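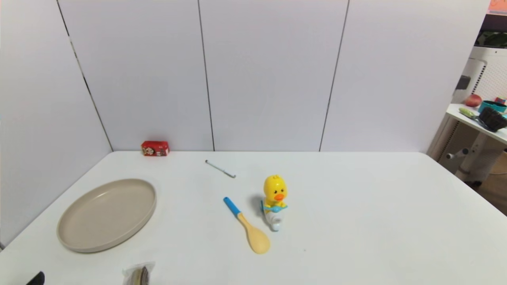 Figure 4.1 A marker pen, a small red box and an empty plate on a white table.

Home Contents Chapter 3 Chapter 4 Glossary

Chapter 4
Announcing the Film
9 min read

I got my first job in film publicity by answering a phone. The phone belonged to Rowena Calimlim, she was in the bathroom, and the man on the other end wanted to know who was playing the sister in Dustby. I told him. I was 22 and it seemed like a polite question! By lunchtime it was on three fan pages, with the actress's name spelled wrong in all of them, and she hadn't signed yet.

So this chapter is about announcements: who makes them, when, and what goes in them. Chapter 3 left us with a script, a lead and most of the money. The cameras are still months away. What you have in the meantime is a title and a poster, and you'd be surprised how far those will carry you if you let them out in the right order.

I'm going to use two films all the way through. Ratby is a family comedy that Danilo Umali produced on very little. Dustby is the big one, a desert adventure with a star, a composer people had heard of, and a partner company (Gatchalian) that wanted its logo on everything. The titles sound like cousins and I promise you'll mix them up at least once. My students do, and so did a radio host.

4.1 What counts as an announcement

People in the trade use the word loosely, so let me pin it down. An announcement is the first time the production itself says, in public and on purpose, that a film is happening. A leak doesn't count. Neither does an actor hinting on a talk show, though I've worked with a few who did it so well that we might as well have gone home.

Most announcements carry a title, a director and one face. Some add a release window. I'd leave the window out unless the distributor has agreed to it in writing, and I say that as somebody who once printed 307 posters with "February" on them (the film came out in June, and I still have a tube of those posters under my bed).
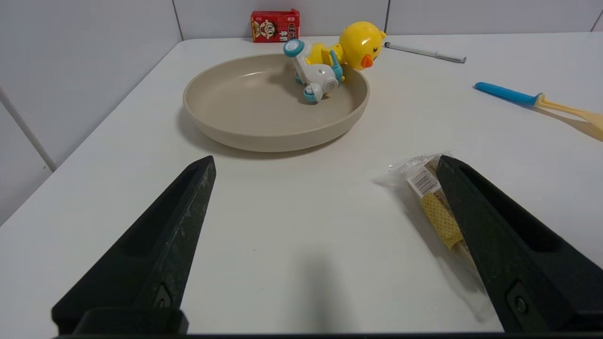

Figure 4.2 Packaged snack on a white tabletop.

4.2 Picking the hour

Trí Diệp, who directed Dustby, wanted midnight. He liked the drama of it. Rowena wanted Monday at ten in the morning, when the entertainment desks were sitting down and hungry for something easy to write up. They argued for most of a week and Rowena won, mainly by being the one with the password.

The post went up at ten. It was a title card, no footage, 58 words of text that Consolacion Talavera had rewritten so often she could recite them. We'll take those words apart in section 4.4, so don't worry about the wording yet. For now, look at who got told beforehand: the cast, the crew heads, Gatchalian, and Rommel Bautista at the Berker theater chain, who would have been very hurt to read it on his phone.

Ratby did none of this. Danilo put a drawing of the main character on his own page after dinner and went to bed.

Before you read on, jot down which of the two you'd have wanted to work on, and keep the note. I'll ask for it again in section 4.6.

2 comments Share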